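Progress report to Khosravi, Stultley day room refit, period ending March
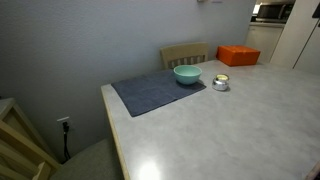
Sorry this is a short one, we are in the middle of the second delivery and I'm writing between phone calls. Will send the receipts separately.

**Where we are**

Tables done. All of them in, leveled, and in use. We went with the pale gray laminate tops in the end, wood-tone banding on the edges. You'll remember the original plan was solid wood. Price came back too high and the kitchen side wanted something that could be wiped down between sittings, so laminate it is. Top is smooth, wipes clean with a damp cloth, has held up fine to hot mugs so far. One complaint: glare. Afternoons especially, the light bounces off the tops and a couple of regulars have moved seats over it. See below.

Chairs: light wood, slatted backs. They tuck in close, which was the main thing, the old ones stuck out into the walkway and the walker users couldn't get past. Have 71 on site now. 2 came with loose back slats and are going back to Irkach, who have agreed to swap them at no charge. Waiting on a date.

Walls: gray-blue, two coats, finished in January. Happy with it. There is one patch by the serving hatch that needs touching up where the trolley caught it. We have paint left over.

**Table settings**

This was the smaller line in the budget and its turned into the part people talk about most. Cloth placemats, dark blue, in place of the paper ones. Small bowls, green, for fruit or soup or whatever is going. The idea is that each place looks like somebody's kitchen table and not a canteen.

Placemats are going over well. Ordered 200, received 188, the rest are on back order. They come folded and the creases stay in for a while, we've been laying them out flat overnight but ironing works better. Laundry is fine with them so far (cold wash, low dry). They do slide a bit on the laminate if someone leans on the edge. Not a big problem but noting it, we may try a grippy liner under a few.

Bowls: good. The color shows up nicely against the dark mats, which helps the people with poor eyesight, we had two comments on that in the first week. Glaze is easy to clean. They are on the small side for soup. Might look at a bigger size next round, same green if we can get it.

Candles: undecided. The plan said a tin candle per table for the evening suppers. Building manager at Sustudville has asked us to hold off lighting anything until the insurance question is answered. Until then its tins as decoration only, or we switch to the battery kind. I'd rather not buy more untill we know. No further spend on this line for now.

Storage: lidded boxes for the table things, bright colors so people can find them and put them back. Orange is the one that gets used most. Labels still to do.

**What's behind**

- Window blinds. Should fix the glare. Quote recieved, a bit over what we set aside, will send it with the receipts so you can see it.
- The twelve missing placemats.
- Chair swap with Irkach.
- Labels for the boxes.
- Paint touch-up by the hatch.

**Money**

Tables and chairs came in under. Placemats and bowls on budget. Paint slightly over, we needed an extra can for the far wall. Net we are a little under at this point and would like to ask if the difference can move across to the blinds. Don't need an answer today but before the next order goes in would be great.

**How it's being used**

Lunch every weekday, two sittings. Supper club has started up again, small group but steady. The craft people have asked to use the tables in the mornings and so far no harm done, they lift the mats off first and put down an old sheet. Glue came off the laminate with warm water, good to know.

Feedback cards are in the tray by the door, mostly about the soup to be fair. A few on the room: quieter, easier to get around, "nice bowls". One person wants the old chairs back. Will type them up for the next report.

**Next period**

Blinds in, if approved. Rest of the mats. Decision on the candles one way or the other. Second half of the room gets its settings once the mats arrive, no point doing it peicemeal.

Call the Stultley office if anything is unclear, mornings are best, before the first sitting at 11:30.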